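How to Request Your Phone Location and Call Records From a Carrier

This page covers a written request for the records a phone company holds on your own account. It applies to postpaid and prepaid lines. It does not cover records sought by subpoena or requests for another adult's line.

What the carrier may hold

Call detail records list the numbers dialed and received, start time, duration, and the cell sites used. Message logs list numbers and times but normally no content. Data session records show when the handset connected and how much was transferred. Carriers keep these for different lengths of time, so state a date range in the request. A range of 30 days is usually returned faster than a full account history.

Before you start

Have the account number, the line number, and the billing address exactly as printed on the last bill. If the account is in a spouse's or employer's name, that person has to sign. Regional resellers such as Merkside lease capacity from a larger network and may hold only the billing side. In that case send 2 requests, one to the reseller and one to the network operator.

Writing the request

1. Put "Request for access to personal data" in the subject line.
2. Identify the line and the date range.
3. Ask for each record type by name. "All my data" tends to return the marketing profile and nothing else.
4. Ask separately for a list of third parties that received the records, including government agencies where disclosure is permitted.
5. Ask for a machine-readable format, such as CSV.
6. Sign and date the letter. Keep a copy.
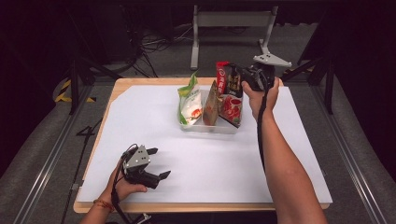 Page last changed: 16 Nov 2024

Send the letter to the privacy contact named in the carrier's privacy policy. General customer service will often open a billing ticket instead. Fatico and Ollico both accept the request through a web form, but the Fatico form cuts off free text without a warning. Attach the letter as a PDF there.

Reading the reply

Cell site fields are often given as numeric codes. Ask for the key if it is missing. Times may be in UTC or in the local time of the switch, and the header row does not always say which. Check one call you remember before relying on the rest.

If there is no answer

Note the deadline set by your state's privacy law, if it has one. Send a reminder that quotes the first letter and its date. If that fails, file a complaint with the state attorney general and attach both letters.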